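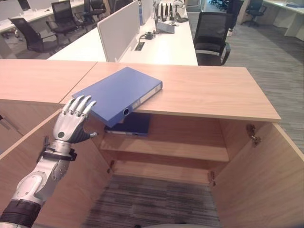 A blue binder on top of the cabinet, a second one on the shelf inside.

In Defense of the Half-Empty Cabinet

By Orestis Athanasiadis
June

We use cookies to remember your settings and to count visits. Accept all | Manage choices

When I started in my first office, the wall behind my desk was full of binders. I am not using "full" as a figure of speech. If you wanted to take out one, you had to hold the two neighbors with your other hand, and to put it back you needed patience and sometimes a knee. My manager was proud of this wall. He believed that a company with so much paper must be a serious company.

I believed it also, for many years. Now I think the opposite, and I want to say why an office cabinet should have more air in it than paper.

The first thing is that a full shelf stops you from reading. Last winter I helped a small company, Clela, to sort its old records before they changed floors. They had 2354 documents by their own list, and we kept 648. The rest were copies, expired offers, and manuals for machines sold long ago. People kept them because there was a place for them. Give a person an empty shelf and he will fill it; this is true of me more than of anybody.

The second thing is the top of the cabinet. I have a weakness for it, I admit. A binder that lies on top is a binder somebody can find. Tidy people want everything behind closed doors, standing in a row with the label to the front. But work in progress has a right to lie flat in the open for some days. I only ask that it goes back afterwards, and it can go back only if the shelf has room. In a full cabinet the top becomes a second shelf, then a third, and after a year it is a small mountain with a plant on it.

Some colleagues tell me that paper is finished and I should scan everything. I did scan, 3000 pages in one spring, and I am glad for the search box. Still, when two people disagree about a contract, they want to put one finger on one line. A binder with a good label on the spine is a fast machine for this. Please write the label large. I have seen spines where the text was so small that you had to open the thing to know what it was, and then why have a label?

So my advice is modest. Keep few binders, give them a wide shelf, and when the shelf is half full, stop and read before you buy another one.

Comments

Buzatu
We did this with our invoices and I found the same warranty filed four times. Four!

Gremix
Flat storage ruins the rings if you stack them. Please stand them up.

Ziltonen
My father has every bill from 2000 until today and he uses them to win arguments. I will not show him this article.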